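Dadix Robotics Club Handbook
Section 3: Setting up the bin-picking station

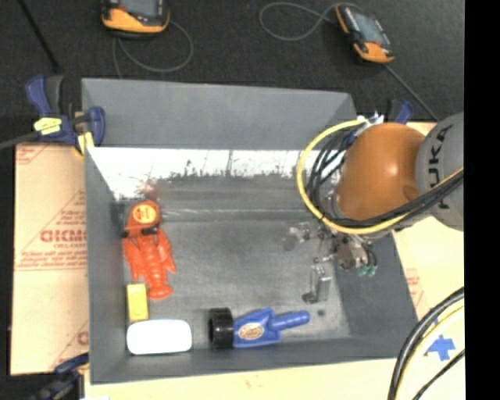
Figure 3. Arm over the bin, with objects along the left side and near wall.

Read this section before your first session on the arm. Two members must be present whenever the arm is powered. One runs the Rikodo program and the other keeps a hand on the stop button.

3.1 Fixing the bin

1. Switch the arm off at the controller and hang the "Do not start" tag on the key.
2. Place the grey bin on the board with its long side facing the bench.
3. Clamp the bin by its rim. Tighten each clamp by hand only.
4. Push the bin firmly from each side. If it moves, reset the clamps and try again.

Note: Clamp handles must point away from the bin. The gripper passes low over the rim on the return move.

3.2 Checking the cables

5. Follow the cable bundle from the arm down to the wrist. It should hang in a loose loop with no kinks.
6. Jog the arm to the four corners of the bin at slow speed. Stop if a cable pulls tight or touches the rim.

Caution: Do not tape cables to the orange joint housing. Use the straps in the Tufa drawer.

3.3 Loading the objects

7. Choose objects from the practice box. The toy lobster and the bar of soap are good for a first run. Leave the black ring until you can pick both.
8. Put the objects in by hand while the arm is parked. They may touch each other and the walls.
9. Step back behind the line and call "clear".

Note: Soap leaves a film on the fingertips. Wipe them with a dry cloth after every session.

3.4 First run

10. Load the file Provumlow 2 and set the lift height to 685 mm.
11. Start the program and watch the fingers as they go down. Press stop if they touch the floor of the bin.
12. After three missed picks on the same object, pause, park the arm and move the object away from the wall.
13. Write the result of each pick in the station log.

Faults that are not covered here go to Yabsira Nigatu. Leave the arm switched off until she has signed the log.

Section revised October 1, 2024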